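Every January somebody discovers that crisps and chocolate bars have got smaller, and every January we are told to be cross with the makers. I am cross with them too, a little. But I have begun to doubt the cure we are always offered, which is more information.

Flarkport, the town where I do my shopping, has taken the cure. Since the new year the big shop on the ring road, Homport, has put a second label under the price of every packet, giving the cost per hundred grams and a small arrow if the weight has gone down. The local paper was delighted. At last, it said, shoppers could see what they were paying for.

Could they not before? The weight has been on the packet all my adult life. A bag of Tazi that used to hold 40 grams now holds 38, and says so on the back, in letters any schoolchild could read. I knew this and I went on buying them. I suspect most people did. We were never deceived in the way the campaigners want us to have been deceived. We were hungry, it was four in the afternoon, and two grams of fried potato did not seem worth a fight.

What bothers me is where the work has gone. A shop that sells 3,000 lines now expects me to stand in the aisle comparing them, with my glasses on, while a child pulls at the trolley. If I fail to do so, the shrinking packet becomes my fault. I had the arrow, didn't I? The makers of Clulent biscuits cut three from the packet last autumn and, when people wrote in, replied that the change was "clearly shown at the point of sale". So it was. The reply was perfectly true and no use to anyone. 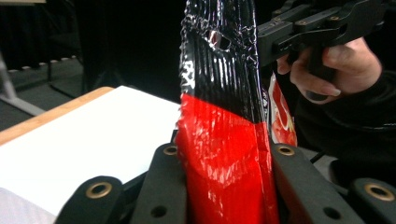 Margaret thinks I am being unfair, and says that she has changed what she buys twice since the labels went up, that her mother has too, and that a label which helps a few careful people does no harm to the careless ones.

Perhaps. I would like to believe the harm is nil. But a label is cheap -- far cheaper than a rule about standard sizes, of the sort we once had for bread and still have for spirits in a pub -- and once the cheap thing has been done the dear thing is quietly dropped. Ask for fixed weights now and you will be pointed to the arrow.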